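From: Malathi Palaniappan
January, 9:06 p.m.

Ehsan Rajput wrote:

> Before I book anything, does anyone on the list still record drums
> with fewer than four mics? The band wants "that old live sound"
> and I own a pair of Starnar ribbons that mostly hold the cupboard
> shut. The drummer, Tănase, hits like he's owed money.

Ehsan, I do, and mostly out of laziness. Put one ribbon over the drummer's right shoulder, looking at the snare, and the other out front at kick height. Then go and listen in the room before you touch a fader. If the kit sounds like a cutlery drawer in there, the Starnars will report it faithfully, and no plug-in on my computer has ever talked them out of it. 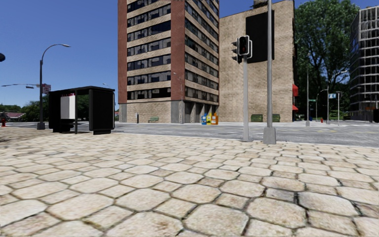

Reflections are where I'd spend the morning. A figure-of-eight mic hears the wall behind it just as well as it hears Tănase, so whatever you have back there becomes a member of the band. My best baffle is still an old door with a quilt on it. What you want is something in the spirit of that bus shelter, a back and a tall solid panel down one side, with a drummer sitting in it and a good deal more upholstery. Leave the front open or he'll sulk.

Keep the singer off to the side, in the null of the front mic. You'll get spill anyway. Spill is the sound they're asking for, they just don't know its name yet, and they will ask you to remove it at the mix.
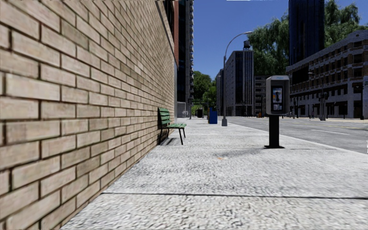

As for level, ribbons are quiet and your Volta preamp is not. Mine starts hissing past 6 on the dial, though with this drummer you may never get that far. I tracked a whole EP at Staltley that way, 9 songs, and the only thing I had to redo was a tambourine - my own, sadly.

Tempo I'd leave alone. If the song says 98 and he settles at 90, change the song.

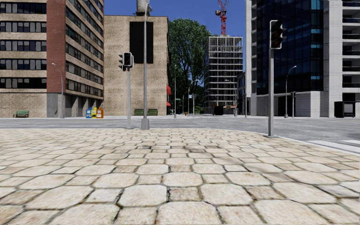
Octagonal slabs, with small stones in between.

Send me a rough when you have one, spill and all.

Malathi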